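Ticket 956 – Sick leave hours deducted twice after absence form is edited
Product: Andora Leave, hosted version
Customer: Femdale, payroll office
Opened: 24 Jun 2023
Priority: normal, changed to high
Status: waiting for fix

Customer message
Good morning. We have a problem with the balance of sick leave. When an employee reports sick by the phone app and later the supervisor corrects the end date, the system takes the hours for the first form and again the hours for the corrected form. We found it with 6 employees at the Cerkine site. One of them was sick for two days and lost four days from her balance. She was told by the app that her next day would be unpaid, so she came to work with a fever. Please handle this quickly, the payroll closes soon.

Support, first reply
Thank you for the clear report. Please send us the following:
- the absence history export for one affected employee
- the name of the leave policy
- if the supervisor used the button "Correct" or the button "New entry"

Customer
Export is attached. Policy is "Sick, hourly, site". All supervisors say they used "Correct". I watched one of them do it and I confirm.

Support
I repeated your steps on a test account with the same policy and the balance was right. Then I changed the shift calendar to the one from your export, and the error appeared. The calendar at Cerkine was imported from Lo Presti and it has shifts which pass midnight. On correction, the old entry is cancelled only for the day where the shift starts. The part after midnight stays – and it is rounded up to a full day.

Workaround until the fix:
1. Do not use "Correct" for night shifts.
2. Delete the absence and save.
3. Wait 5 minutes for the recalculation.
4. Enter the absence again with the right dates.

Customer
The workaround is good for three employees. For the other three, "Delete" is gray.

Support
Those absences are already approved, so a supervisor must first withdraw the approval. I have added this to the steps.

Customer
Now all balances are correct, thank you. I have one more question about the text of a work area for Cerkine. Can we change it ourselves?

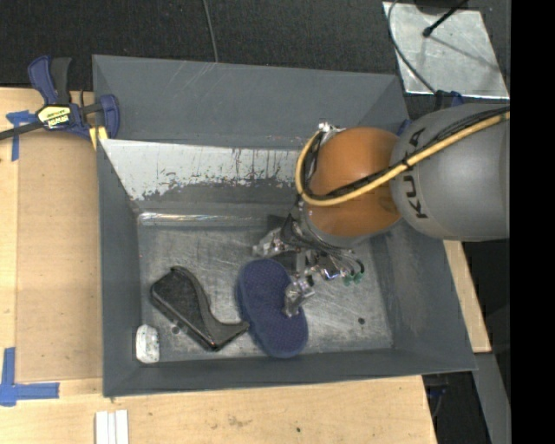
Work area: Bin station, KUKA arm

Support
Yes, go to Sites, then Work areas, then Edit text. The caption may have 60 characters. It does not influence the leave calculation.

Internal note
The search in our logs shows more than 2,000 corrected absences on night calendars, all customers together. Not every one is wrong, but all must be checked. Fix is planned for the August release. Please keep this ticket open until then.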